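Wasley Robotics Board > Teleoperation > Sorting task, how many demos?

gurnen_ops
3 Sep 2025
I am recording demonstrations in simulation for our Gurnenton project. Two arms, one cylinder, a red tray and a blue tray. I control the hands remotely with gloves. I have 200 episodes now and the policy still closes the hand too early.
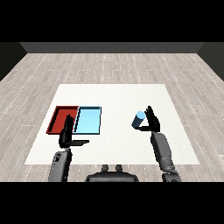 My colleague wants that I record more. I think the problem is my own style, I always wait a little before the grasp, and maybe the policy copies this badly.

tinplate9
More data will fix it. We stopped at 286 and it was fine.

erkthorpe_lab
I don't agree with tinplate9. If the pauses are in all episodes, more of the same is no help. Cut the waiting frames and train again.

tinplate9
Cutting frames makes the motion jump. I tried it.

gurnen_ops
I will cut only pauses longer than 3 seconds and write the result in this thread.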